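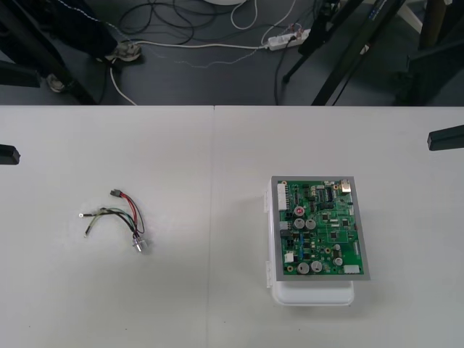

Bildnachweis: Drumier, Softwareprüfstand

Prüfcheckliste Steuerungs- und Wahrnehmungssoftware
Zweiarmige Zelle, Aufgabe Kabelsatz und Leiterplatte
Stand der Prüfung: 29. Januar
Softwarepaket: Huden, Ausgabe 7
Auftraggeber: Clinuvance
Bewertung: E = erfüllt, T = teilweise erfüllt, N = nicht erfüllt, O = offen

1 Geltungsbereich
Geprüft werden Bewegungsplanung, Greifersteuerung, Objekterkennung und Protokollierung. Mechanik, elektrische Sicherheit und Schutzeinrichtungen sind Gegenstand eines eigenen Prüfberichts. Änderungen am Softwarepaket nach dem Stand dieser Prüfung führen zur Wiederholung der Abschnitte 3 und 4.

2 Konfiguration und Versionsstand
2.1 Versionsnummern auf beiden Armrechnern identisch: E
2.2 Prüfsumme der Konfigurationsdatei hinterlegt: E
2.3 Kalibrierdaten der Stereokameras dem jeweiligen Arm zugeordnet: T
Bemerkung: Die Zuordnung erfolgt über den Dateinamen. Eine Vertauschung wird beim Start nicht erkannt. Nachzurüsten ist ein Abgleich mit der Seriennummer der Kamera.
2.4 Alte Kalibrierdaten werden beim Laden abgewiesen: E

3 Wahrnehmung
3.1 Lage der Leiterplatte wird auch bei verdrehter Auflage bestimmt: E
Bemerkung: Geprüft mit 100 aufgezeichneten Ansichten. Die Lage wird aus den Befestigungsbohrungen berechnet. Sind weniger als 4 Bohrungen sichtbar, setzt die Software das Merkmal »unsicher« und fordert eine weitere Aufnahme an.
3.2 Metallisch glänzende Steckverbinder werden ohne Tiefenlücken erfasst: T
Bemerkung: Reflexionen am Steckergehäuse führen zu fehlenden Tiefenwerten. Das Ersatzverfahren über die Kontur greift, verlängert jedoch die Auswertung.
3.3 Einzelleitungen werden getrennt verfolgt: N
Bemerkung: Schwarze Leitungen, die einander überkreuzen, werden als ein Objekt geführt. Bei roten und grünen Leitungen tritt der Fehler nicht auf. Görtz liefert hierzu ein überarbeitetes Segmentierungsmodell.
3.4 Gegenstände außerhalb der Tischfläche werden ausgeblendet: E
Bemerkung: Maßgeblich ist die hintere Tischkante. Kabel auf dem Boden dahinter dürfen nicht in das Hindernismodell übernommen werden.

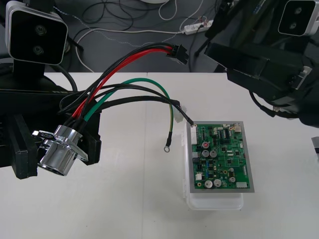

4 Planung und Greifersteuerung
Die Bewegungsplanung behandelt ein gegriffenes Bauteil als Teil des Arms und erweitert dessen Kollisionskörper entsprechend. Für starre Teile ist dieses Verfahren nachgewiesen. Bei Kabelsätzen reicht es nicht aus: Der linke Greifer hält den verchromten Rundstecker, während die Leitungen in weitem Bogen nach rechts über den Tisch führen und eine schwarze Leitung bis an die obere linke Ecke der Leiterplatte reicht. Das Hüllvolumen muss daher die freien Leitungsenden einschließen. In der geprüften Ausgabe endet es am Steckergehäuse.
4.1 Kollisionsprüfung Arm gegen Arm: E
4.2 Kollisionsprüfung Arm gegen Tisch: E
4.3 Kollisionsprüfung gegriffenes Bauteil gegen Leiterplatte: N
Bemerkung: Siehe Absatz zu Abschnitt 4. Bis zur Behebung ist die Verfahrgeschwindigkeit softwareseitig zu begrenzen.
4.4 Greifkraft je Bauteilklasse parametriert: E
4.5 Verlust des Bauteils wird erkannt und gemeldet: T
Bemerkung: Die Meldung wird ausgegeben, der laufende Bahnabschnitt jedoch noch zu Ende gefahren. Gefordert ist ein sofortiger Halt.
4.6 Wiederanlauf nur nach Quittierung: E

5 Protokollierung und Werkzeuge
5.1 Zeitstempel beider Arme synchron: E
5.2 Aufzeichnungen vollständig und wieder abspielbar: T
Bemerkung: Von 364 Aufzeichnungen fehlt bei 7 der Kanal der rechten Armkamera. Ursache ist ein Pufferüberlauf beim Schreiben.
5.3 Abgespielte Aufzeichnung führt zum gleichen Planungsergebnis: O
Bemerkung: Prüfung zurückgestellt, bis 5.2 abgeschlossen ist.

6 Festlegungen
Die Software wird für den beaufsichtigten Betrieb mit begrenzter Geschwindigkeit freigegeben. Eine Freigabe für den unbeaufsichtigten Betrieb wird nicht erteilt. Die Punkte 3.3 und 4.3 sind durch Görtz beziehungsweise Huden zu bearbeiten und im April erneut vorzulegen. Zu 2.3, 3.2, 4.5 und 5.2 genügt ein schriftlicher Nachweis mit Testprotokoll.

Verteiler: Clinuvance, Huden, Görtz, Ablage Drumier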